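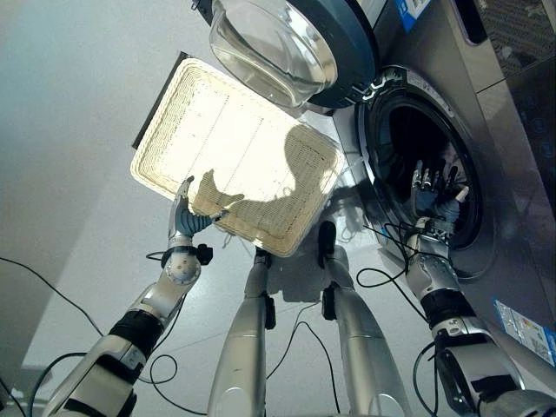

Woven tray, off-white, with the washing machine beside it.

Wirar Woven Tray, large – reviewed 24/11/2024

I bought this for laundry day and now it goes everywhere with me. Breakfast, seed packets, the mail, my mending pile (which is huge, don't ask). I've had mine since June and I still get a little kick out of using it!

The first thing I liked was the size. Two dinner plates fit side by side with room for mugs, and a full stack of folded towels sits on it without sliding off. The rim is raised just enough to stop a rolling orange. I tested that by accident on the stairs.

My old tray came from a shop in Tevthorpe, where Malcolm Mellor sold me what he swore was an 1878 pattern, and it was lovely but weighed as much as a paving stone. The Wirar is so much easier to carry. I also tried the Bikel one that Kamran Vahidi recommended on his blog. Nice color, but the rim dug into my fingers and it went back in 2 days.

Now the gripes. The weave catches crumbs, and you'll need a soft brush to get them out. Mine has also shed a few strands, which I just snip. And please don't set a wet glass straight on it – I use a cork mat from Naylor and that does the trick.

I must have carried this thing up and down the stairs almost 200 times by now and the rim is still tight. If they ever make a smaller one for the bathroom shelf I'll be first in line.

Four and a half stars, with the half off for crumbs.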